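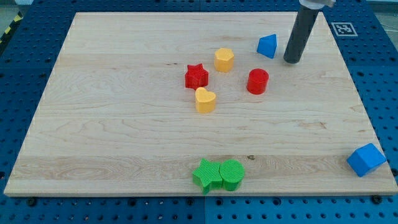 Rosaire Lachance wrote that the January version of this page multiplied the meter reading by opening hours and left out everything the installation draws after the doors close. The objection was correct. On a work with screens, a network switch and a small computer, the closed hours can be a large share of the total, and a figure that leaves them out should not be printed on a wall label. The procedure has been rewritten with a separate reading for the closed state.

Measuring the electricity use of a media artwork

2 comments

This procedure produces one number: the electricity, in kilowatt-hours, that an installed artwork uses over the run of an exhibition. It applies to video, sound, light and networked pieces that plug into ordinary wall outlets. It does not cover shipping, construction or the heating and cooling of the room. Those need other methods, and adding them to this number without saying so makes the number useless to anyone who wants to compare two works.

What you need

One plug-in energy meter that shows both watts (the draw at this moment) and watt-hours or kilowatt-hours (the amount used since reset). The readings on this page were taken with a Brendwood meter. Any meter will do if it records accumulated energy and is rated for the load.

A watch or a phone with a timer.

A log sheet. A spreadsheet is enough. I keep mine in Histex because it locks a row once it has been signed, but nothing below depends on it.

The equipment list for the work, as installed. Do not use the list in the artist's contract. Equipment gets swapped during installation and the contract is seldom updated.

Step 1. Draw the boundary

Decide what counts as the artwork and write it down before you measure anything. A good working rule is to include every device that would be unplugged if the work were removed. By that rule the projector, the player, the amplifier and a router bought for the piece are all inside. The gallery's general lighting and its existing internet connection are outside.

Some cases are less clear. A dehumidifier that runs only to protect the work should be inside. A spotlight that was already on the track and has been turned toward the work can go either way. Pick one, and note the choice. Remote computing, such as a server that renders images for the piece in another building, is inside the work in any honest sense but cannot be read with a plug-in meter. List it on the sheet as "not measured." Do not enter zero.

Step 2. List the states

Most installed works have more than one state, and each state has its own draw. Three are common:

Running. The work is doing what the visitor came to see.

Idle. The work is on and waiting, for example for a motion sensor or for the next showing.

Closed. The gallery is shut and the work has been switched off by whatever method the staff use at night.

The closed state is the one people skip. "Off" at the remote control is seldom off at the wall. Players keep a clock alive, projectors listen for the remote, and power supplies left in the outlet use a little even with nothing attached. If the staff cut power at a switched strip, the closed draw will be zero, and you should still take the reading to confirm it.

Step 3. Connect the meter

Shut the work down in its normal order. Plug the meter into the wall, then plug the work's power strip into the meter. If the work uses several strips on different outlets, measure them one at a time or use one meter for each. Do not chain strips together to get everything through a single meter.

Check the meter's maximum rating against the sum of the nameplate ratings. Nameplate ratings are almost always higher than the real draw, so a pass on this check is conservative. If the sum is over the limit, split the load. Anything wired directly into the building is work for an electrician, and this page does not apply to it.

Reset the meter so that accumulated energy reads zero.

Step 4. Let it settle

Start the work and wait 30 minutes before recording anything. Projector lamps and fans take time to reach a steady level, and computers often run updates or load media in the first few minutes after starting. A reading taken too early will usually be high.

If the work has a start-up sequence every morning, record the startup separately. It matters only when the peak is large or the work is restarted several times a day.

Step 5. Measure each state

Reset the accumulated energy again. Put the work in the running state and leave it there for at least one full loop. If the loop is short, use several loops. If the work has no loop, use a full opening day.

Write down three things: the start time, the end time, and the watt-hours used. Divide the watt-hours by the elapsed hours to get the average draw in watts. Do not copy the watts figure from the display and use that. It is a snapshot, and a bright passage in a video can put it well above the average.

Repeat for the idle state and for the closed state. The closed state is best measured overnight. The draw is low, and many meters round badly over short periods. A meter that shows only tenths of a kilowatt-hour may report nothing at all after an hour, though the equipment has been drawing power the whole time.

Step 6. Calculate

For each state:

average watts × hours in that state per day × number of days ÷ 1000 = kilowatt-hours

Then add the states.

A worked case follows, using the sound piece installed in the Cloutier room at Sostano. The running average was 23 watts. The room is open eight hours a day, and the piece was scheduled for 261 opening days. It has no idle state.

23 × 8 = 184 watt-hours per opening day

184 × 261 = 48,024 watt-hours

48,024 ÷ 1000 = 48.024 kilowatt-hours, running

The closed state needs two parts: the sixteen hours left over on each opening day, and all twenty-four hours of each day when the building does not open. The closed draw measured two watts.

2 × 16 × 261 = 8,352 watt-hours on opening days

For the remaining days, multiply two watts by twenty-four hours and by the number of days the work stays installed without opening. Count these from the exhibition calendar, including the days between the end of installation and the first public day if the power was left on. They are easy to miss — the work is in the room, but no one has it on a schedule.

Opening days alone give 56.376 kilowatt-hours. For publication, round to the nearest whole number and write 56. The meter is not accurate enough to support three decimal places, and printing them suggests that it is. Label this figure "opening days only" until the other days have been added.

Step 7. Record the conditions

A number without its conditions cannot be checked or reused. Enter the following on the log sheet:

— the boundary from step 1, including anything listed as not measured

— projector brightness mode and screen brightness setting

— volume level for sound works

— the shutdown method used at night

— meter model and the date of its last check

— name of the person who took the reading

Brightness mode deserves attention. Many projectors have a reduced-power setting, and if someone changes it after you measure, your figure no longer describes the work. Take a short repeat reading halfway through the run. If it differs from the first by more than you are comfortable defending, measure again and use each average for its own part of the run.

Reporting the number

State the energy first, in kilowatt-hours. Convert to carbon only if you can name the emission factor, the region it belongs to and the year it was published. The same work will produce different carbon figures in two cities, and readers tend to take the difference as a property of the art.

Avoid household comparisons on labels. Kettles and refrigerators vary too much, and the comparison draws the argument away from the piece. A plain line works: title, electricity used, period, what was left out.

If the artist wants the number to be part of the work, as some now do, agree in writing on who updates it and how often. A live counter has its own draw and belongs inside the boundary.

Common errors

Entering watts where watt-hours are needed. If the total looks tiny, check this first.

Measuring a single device and multiplying by the number of devices. Two players of the same model can differ, particularly if one is decoding a heavier file. Measure the group.

Leaving a phone charger or work light plugged into the artwork's strip during the reading. Look at the strip before you reset the meter and again when you write the result down.

Using the advertised lamp or panel power. It leaves out the fans, the speakers and the losses in the power supply.

Averaging the states. The states must be weighted by hours, as in step 6. A plain average of running and closed draws has no meaning.

Revised 25th May. The closed-state reading is in steps 2, 5 and 6. Log sheets made from the earlier version can be kept, but add a row for closed hours and mark it "not measured" for any exhibition that has already come down.

Share this post
14 shares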